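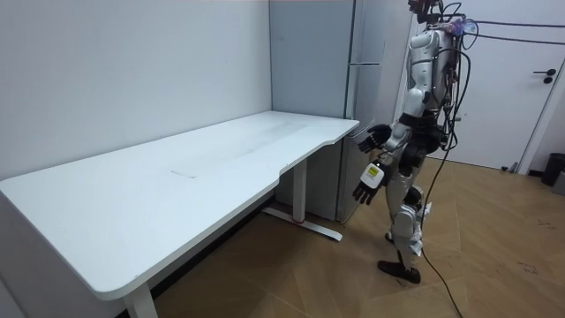 Projects > Interior Studies > Year 2 > Small Room Report

Search projects Enter keyword Go

One Long Desk: Refitting the Small Study Room at Skumia House
Project report by Abdelghani El Idrissi
Saturday, February 2, 2019

So my project was a desk. I know, I know, everyone else in my group picked cafés and tiny homes and I picked a desk! But the small study room at Skumia House had been bugging me since first year and I finally had an excuse to do something about it.

The brief we got from our tutor, Baptiste, was to take one real room, change as little as possible, and write down what people did with it before and after. My budget was $2,000, and I had 29 days from the first measure-up to handing the room back.

What was wrong with it

The old setup was a pair of square tables pushed together. They never stayed together. There was always a gap, pens went down the gap, and whoever sat in the middle ended up with a table leg between their knees. The fridge lives in the back corner (it's the only fridge on that floor, so it wasn't going anywhere) and people kept squeezing past the tables to get to their lunch.

I did a little survey in the first week and got four complaints over and over: the gap, the squeeze to the fridge, nowhere to spread out big sheets of paper, and the colour of the tables, which was a sort of sad mustard. I'd have put the colour first myself.

Choosing the desk

I looked at a few options from Furnstead and nearly went with a timber top, because I love timber. Then I laid a sample on the floor, and wood on top of a wood floor was just too much brown for one little room. I went for the long white one with a matte top and white metal legs. It has rounded corners, and my hips are very grateful for that.

The bit I'm most pleased with is the front edge. There's a shallow curve near the fridge end where the top steps back. I'd love to say I designed it, but it came that way, and all I did was work out which end of the room it belonged at. I cut the outline full size from brown paper and taped it down for a couple of days so people could walk around it. With the curve by the fridge you get a bit of extra elbow room right where everyone stands. Flip it round and you lose that completely.

Moving it in

It only just made the turn at the stairs. We took the legs off, stood the top on its long side and wrapped it in Plirnine padding (good stuff, sheds everywhere). It took a whole afternoon plus one pizza.

How it's holding up

Matte white looks lovely and it does show things. There are a few faint grey smudges on the top and a thin scratch near the middle. A damp cloth and a drop of dish soap is my plan for the smudges, and I've written that into the care notes. The scratch I'd leave alone. If you rub at a matte finish too hard you can end up with a shiny patch, and that would bug me way more.

What I'd change

I'd spend more on lighting. I put aside $130 for a lamp and then spent it on the padding and extra floor pads. I'd also like hooks on the wall for bags, and I'd run the survey for longer, as one week before and one week after isn't much to go on. Baptiste has said I can do a follow-up in May, so the paper template is rolled up behind my wardrobe until then.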